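Why Did the Robot Stop?
A fault at the Grirkville workshop, explained for young readers

A robot arm is a machine made of stiff sections joined together. The places where the sections meet are called joints. Each joint has a motor that turns it, and each motor has a sensor that measures how far it has turned. Your own arm works in a similar way. Your shoulder, elbow and wrist are joints, and your brain can tell how far each one is bent even when your eyes are closed.

A robot has no brain. It has a computer called a controller. The controller sends a message to each motor, waits for the sensor to answer, and compares the two. If the message said "turn a little to the left" and the sensor says "I turned a little to the left," the controller sends the next message. This happens many times every second.

On 13 March 2019 a two-armed robot named Tello was being tested at Grirkville. Its job was to put pegs and other shapes into the places made for them. The test plan called for 4000 moves. After move 1290, Tello stopped and did not start again. A red light came on at the controller. Nothing was broken that anyone could see, and no one was hurt.

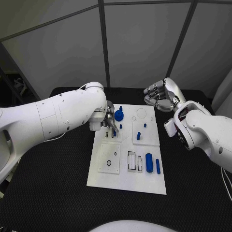 A peg-and-slot task is harder for a robot than it looks. The peg must be above the right spot, it must be turned the right way, and it must go down in a straight line. With a small blue peg in the gripper and a slot just below it, an error the width of a pencil line can be enough to make the peg hit the plate. The arm then pushes against something that will not move. Engineers call this a jam. A good controller notices that a motor is working too hard and stops the push.

The first idea, then, was that Tello had jammed. The engineers checked the record that the controller keeps, which is called a log. A jam shows up in the log as a sudden rise in the electric current going to the motors. The log showed no rise. The motors had been working normally until the moment they stopped.

The log did show something else. The sensor in one elbow joint had stopped answering. It had missed four answers in a row, and four is the limit set in the Biria program, which is the set of instructions that runs the controller. When the limit is reached, the program orders every motor to stop and the brakes to lock. Both arms stop, even if only one has a problem.

This is called a protective stop. Think about walking down a staircase when the lights go out. You do not know exactly where the next step is, so the safe thing to do is stand still. A controller that has lost a sensor does not know exactly where its arm is. If it kept moving, the arm could hit the table, the other arm or a person.

The cause was a cable. Signals from the sensor travel along a thin wire inside a plastic cover. Every time the elbow bends, the wire bends too. Metal that is bent again and again gets tiny cracks, and after enough bends the cracks join up. You can see the same effect if you bend a paper clip back and forth until it snaps. This is called fatigue. In Tello's cable the wire had cracked almost all the way through. It carried the signal when the elbow was straight and lost it when the elbow was bent.

The repair was made at the Clullstead shop, where the cable was replaced with one made for bending. The new cable was also given a wider loop at the joint. A wide loop bends less sharply, so the wire inside lasts longer.

Words to know

Controller: the computer that tells the motors what to do.
Sensor: a part that measures something, such as how far a joint has turned.
Log: a record of what a machine did and when.
Protective stop: a stop the machine makes by itself to prevent harm.
Fatigue: damage caused by bending or loading a material many times.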